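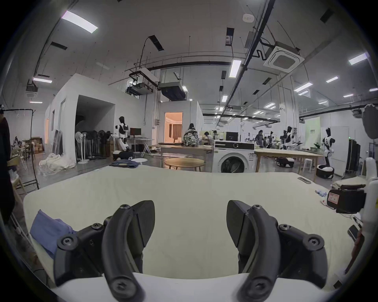
Small Pans, Big Color: A Talk With the Maker Behind Skoko Watercolors

Anybody who has painted outdoors with a cheap set knows the feeling. You scrub and scrub at the little cake of blue and all you get is something like weak tea. I had pretty much given up on pan watercolors when a friend handed me a Skoko travel set on a hike above Clunitz last spring, and I have been pestering its maker for an interview ever since. In February she finally gave in, on the condition that I let her finish her coffee first.

She has been mixing paint for nine years, the first two of them at the end of her kitchen counter. "I was a very average painter with very strong opinions about blue," she says. "I kept buying ultramarines and sending them back. My husband said it would be cheaper to learn how to make it, and he was wrong, it was a lot more expensive, but by then I was hooked!"

Her binder is gum arabic with a little honey, the same as a great many makers use, and she is happy to tell you so. Where she gets fussy is the grinding. Every batch goes under a glass muller on a heavy slab, by hand, and she tests it on paper as she goes - a swipe, a wait, another swipe. Some earth colors come together in under an hour. The ultramarine can take her most of a morning.

"It fights you," she says. "You think it's smooth and then you lay down a wash and there's a streak of grit right through the sky. So back it goes on the slab. I listen to it more than I look at it, if that doesn't sound too silly. Gritty paint is noisy."

The pans are filled in layers, with a good long drying time between them. A pan poured all at once shrinks and cracks and then rattles around in the tin, and she has thrown out enough of those to be strict about it now. Hers get four or five thin pours, depending on the color and the weather. Rainy weeks slow everything down. 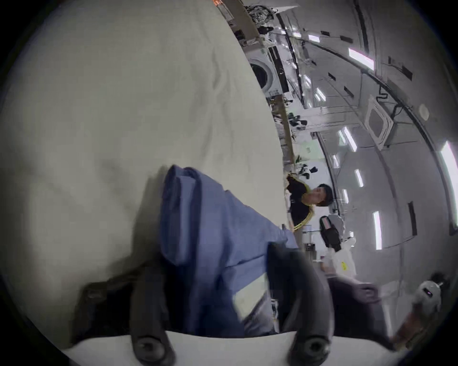

And then there is the honey, which keeps the paint from going hard as a pebble but can leave it sticky in summer if you are too generous. She changed her recipe after a batch of green softened up in the heat and glued itself to the lids. Customers were nice about it, she says, and she replaced every one, but she still winces at the memory.

I asked about the Sukano, the folding palette that most people know her for. It holds 6 full pans and closes up small enough for a coat pocket, with a thumb ring underneath and a mixing well on each side of the lid. She wanted something she could use standing up, in a wind, with a sketchbook balanced on her other arm.

"Six is plenty," she says. "People write to me and say, can I have twenty-four? And of course you can, I'm not going to stop you, I'd love to sell you twenty-four. But when I'm out I use a warm and a cool of each primary, and I mix. You learn so much more about your colors when there are only a few of them in there to get to know."

The enamel tins come from Gündoğdu, a family workshop she found after a long run of samples that chipped or wouldn't stay shut. She likes a hinge with some stiffness to it. The last order was for 481 tins, an odd number that she explains by saying it was what the budget came to, down to the last tin, and she didn't see why she should round it off.

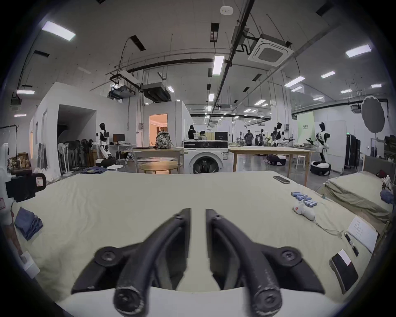

One longtime customer wishes there were a bigger version of the Sukano, with a well deep enough for a proper flat brush, and says that a half-inch brush slops over the side every time. I passed this along and got a sigh and then a laugh.

"That's fair. I've heard that one before," she says. "The trouble is that once you make the well deeper, the lid won't close over the pans, and once you make the tin deeper, it isn't a pocket set anymore. I have a drawing of one. I have several drawings of one! For now I tell people to carry a little china saucer for the big washes."

For beginners, her advice is to spend the money on paper before anything else, even before her own paints. Good cotton paper lets you lift a mistake and try again, and thin paper buckles at the first wash and makes you think you have no talent. After that she would buy one decent round brush with a fine point. Wet the pans with a few drops of clean water a minute before you start and they will wake up nicely, with no scrubbing at all. Leave the tin open to dry when you get home.

Her own next project is a gray, mixed from three pigments that pull apart a little as they dry, so you get a bit of violet at one edge and a bit of green at the other. She let me try the test batch on a scrap and I went through most of it. It should be in the shop once she settles on a name, and refill pans will be sold singly like the others. Orders from Skoko go out every Friday.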